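4.2 Drying habits and plate residue

Water left on dishes came up in the first round of home visits in Tomar and we did not plan for it. Most of the survey was about detergent dose. But people kept telling us the same thing, the plates smell a bit, the glasses have spots, and they blamed the soap. So we added two questions on drying to the second form.

Of the 879 households that sent back the form, more than half said they leave dishes out overnight. Towel drying was next. A small group does both, towel for glasses and air for the rest. Dishwasher homes were left out here, see section 5.

Spots first. Tap water in the north part of town is hard, and the spots there were worse no matter which soap was used. Primine and Budent gave close to the same score. Pustuser did a little better on glass, worse on plastic, and we dont have a good reason for that. Rinse temperature was self reported (hot, warm, cold) so treat it with care. Hot rinse homes complained less.

Smell is a different matter. We swabbed towels in 32 homes in May. Towels used for more than 2 days had much higher counts than fresh ones, and the plates dried with them picked some of it up. Air dried plates were lower in nearly every home. The exceptions were stacked flat or nested while wet, where the water sits in between and has nowhere to go. Bowls were the worst for this. Spacing seems to matter more than the time of day or whether a window was open, altough window data is thin, only 7 homes logged it properly.

Material also plays in. Plastic holds drops longer than glazed ware. Cups with a deep foot keep a ring of water when turned over, same for some trays with a raised rim.

Figure 3. Plate, serving tray and dish rack on a wooden tabletop.

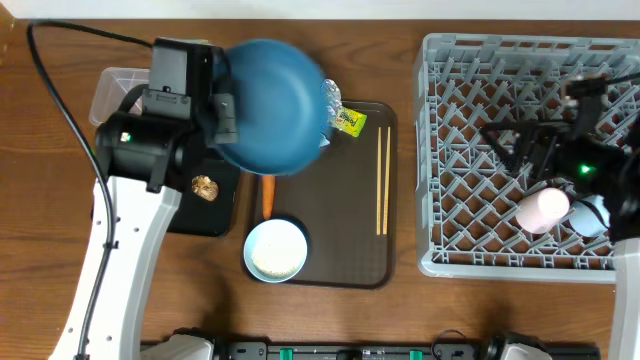 Does towel drying leave plates cleaner than air drying?
Only when the towel is fresh. With an older towel the counts on the plate went up, and air drying with space between the pieces did better.

Limits: one town, one season, self reported rinse. Soap dose was not controlled in the swab homes. A repeat in winter would help, kitchens are closed up then and things dry slower. Full counts by home are in the appendix table.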